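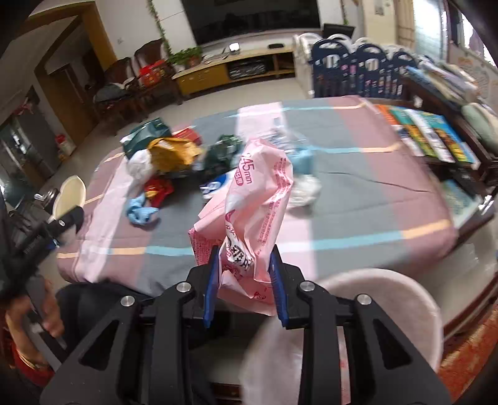
Is the Genance audio system good enough for a public meeting in a village hall?
For a meeting with up to 220 people in one room it is good enough, and I would buy it again. For an outdoor gathering I would rent something stronger.

Our group has worked since April to get the evening bus back between Gradenmont and the valley villages. The bus company ended the last departure after work, and now a person without a car must leave the town before the shops close. We hold open meetings, and at the first one people in the back rows heard almost nothing. One older man stood up and told us that he supported whatever it was we had said. After this we decided to buy our own sound equipment.

The Genance set has one loudspeaker on a stand, two wireless microphones, a small mixer and a bag. I have now used it at 12 meetings, in three halls, one school and one church.

Sound
Speech is very clear, and this is what I care about the most. Esko Partanen chairs our meetings and has a low, soft voice. Without a microphone he disappears after the fourth row. With the Genance he is understood at the back wall, also when people are moving chairs or talking near the coffee. Music is less nice. We played a song before the December meeting and the bass was like someone knocking on a door in another apartment. I do not mind this so much.

The loudspeaker must stand in front of the person who speaks. The first time I put it behind the table, and it began to whistle each time Esko leaned back. The manual mentions this on the second-last page, in the same small text as the recycling rules.

Microphones
The two microphones are the best part and also the part which gives me the most trouble. One stays on the table and the other goes around the room with questions. They connect quickly and did not lose the signal in any of the halls, although the church has very thick walls. The battery lasts for a long evening. We had one meeting where the representative from the bus company spoke for a whole hour about passenger numbers, then came the questions, and the light was still green when we packed.

My complaint is the switch. It is flat and placed exactly where the thumb rests. People who are angry hold a microphone hard, and so they turn themselves off in the middle of the sentence. At the meeting in the school, Stellan Sæther gave a very good speech about his daughter's apprenticeship, which she can't accept without the evening bus, and half of it was lost this way. Now I put a piece of tape over the switch. A set in this price class should not need tape.

Stand and bag
The stand is light and easy to open. It does not feel very safe on an old wooden floor, and I always place it in a corner where no one walks. The bag is too small by the width of one hand. Everything fits if you roll the cables tightly, but at the end of the evening, when the hall must be locked, I don't have the patience.

Compared with the others
Before buying we borrowed a Miettinen set from the sports club. It is louder and would be my choice for a march or a town square, but it needs two people to carry it up the stairs. We also looked at the Zenwood, which costs less. It comes with only one microphone, on a cable, and a public meeting becomes strange when everyone must walk to the front to ask a question. The shy ones don't walk.

What I miss
There is no output for recording that works at the same time as the loudspeaker. Several villagers who work evening shifts asked if they could listen afterwards, and I have to leave a telephone on the table to record for them. I wrote to the company about it and received a polite answer with a link to the manual.

I give it four stars of five. The star is missing because of the switch.

Our next meeting is on Mon 16 December in the school, and the petition, now with 2,000 signatures, will be handed over there. The doors open 20 minutes before the start. If you want to try the microphones yourself, come early and find me by the mixer.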